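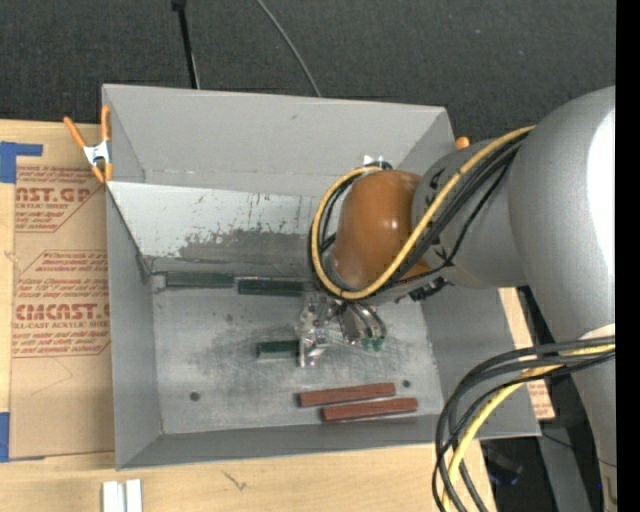

The gray bin on its wooden table, with green and brick-red blocks inside.

Eun-ji Hyun does not want to talk about the blocks. She wants to talk about the bin, and she would like me to stop leaning on the table while she does it.

"People come in and they look at the colors," she says. "Dark green, red, very nice. Nobody looks at the floor of the thing. I have been looking at the floor of the thing for four years."

I look at the floor of the thing. It is gray and metallic, smudged in places like a windshield after a toddler has been at it, and there is a small round hole near each end. Toward the back a sloped panel is pale, with a dark ragged patch low in the middle. Hyun regards this patch the way other people regard a water stain on the ceiling of a house they are trying to sell.

We are upstairs at the sorting workshop in Garnmont, in a room with dark speckled carpet and a kettle that takes its time. Hyun, 41, runs the place with Ozan Kahraman, and what they sort, mostly, is blocks. The blocks go out in sets to schools and clinics, come back mixed up, and have to be put right again before they go anywhere else. It sounds like a job for an afternoon. There are 663 sets on the books.

"I told my mother I was in logistics," she says. "She thinks I have trucks."

The workshop started in Tristerbridge, in the back half of a store that sold curtains. Kahraman had the lease and a soft spot for secondhand toys. Hyun had just left an insurance office and was, in her words, available to be talked into things. They began with nearly 200 sets and a kitchen table.

"The kitchen table was a disaster," Kahraman says. He has come in with the coffee and is staying, although I did not ask him to. "A block is a rectangle. You would think a rectangle stays where you put it. We had them under the stove. We had one in the butter."

"That was you," says Hyun.

"We had one in the butter," he says again, to me.

So they needed something with walls. They tried a drawer, which jammed, and then a plastic tub, which bowed in the middle and made a noise Hyun can still imitate. The gray bin came out of a bakery supply place that was closing down. She paid 20 dollars for it and carried it home on a bus, on her lap, with strangers putting things in it.

"Candy wrappers," she says. "One man put his newspaper in. He looked me in the eye while he did it."

What she liked about it was the slope. The sides lean outward, so a hand goes in without knocking its knuckles, and a block that hits a wall tends to slide back down to the floor where it can be dealt with. She demonstrates this for me in the air, using a sugar packet. She is not a sentimental person, but she gets close to it on the subject of sloping sides.

I ask about the wear. Doesn't it bother her?

"It bothers Gönül."

Gönül Başaran keeps the records and would like a new bin. She has wanted one since last May and has the catalog page to prove it, folded in quarters and kept in her coat. Her choice is the Lileo, which is deeper and comes in cream. I am shown the page twice.

"It looks like we found it in a river," Başaran says of the gray one. "Visitors come. You came. What did you think?"

I say I thought it looked used.

"There you go," she says, and writes something down.

Hyun's case against the Lileo is that cream shows everything and gray shows only some of it. She also says that she knows where this one is scratched, and can tell from across the room if somebody has been using it for something else. Last winter it was walnuts. Nobody has confessed.

The sorting itself has rules, though it took me most of an hour to get anyone to say what they were. The long sides go the same way. You do not stack. Green goes along the back and red goes toward the front, for no reason except that Kahraman did it that way the first week and they have both been too stubborn to discuss it.

"If I had it over again, red in the back," says Hyun.

Kahraman puts his cup down. "Since when?"

"Since always."

There is a pause long enough for me to hear the kettle give up. I ask whether the lines have to be straight. In the bin just now a couple of greens follow each other along the rear, the second a touch lower than the first, and the two reds up front both tip the same way, like people reading over a shoulder.

"Straight enough," she says. "You want to see a straight line, go to a bank."

The busiest they have ever been was the month the Güler schools sent everything back at once, 1000 blocks in flour sacks, with no list. It took the three of them and a nephew. Başaran still has the sacks. She is thinking of making curtains, which would bring the whole business back to where it started, and which Kahraman says he will not allow.

I ask Hyun what she does when she gets home. Does she sort the silverware? Line up the shoes?

"My apartment is a pigsty," she says, with some pride. "You can't do it all day and then do it again at night. Ozan irons his socks. Write that down."

"I iron one kind of sock," says Kahraman.

On my way out Başaran walks me to the stairs and asks when this will be printed, and whether I could see my way to mentioning the Lileo by name. She spells it for me. Then she goes back in, and I can hear Hyun telling somebody not to lean on the table.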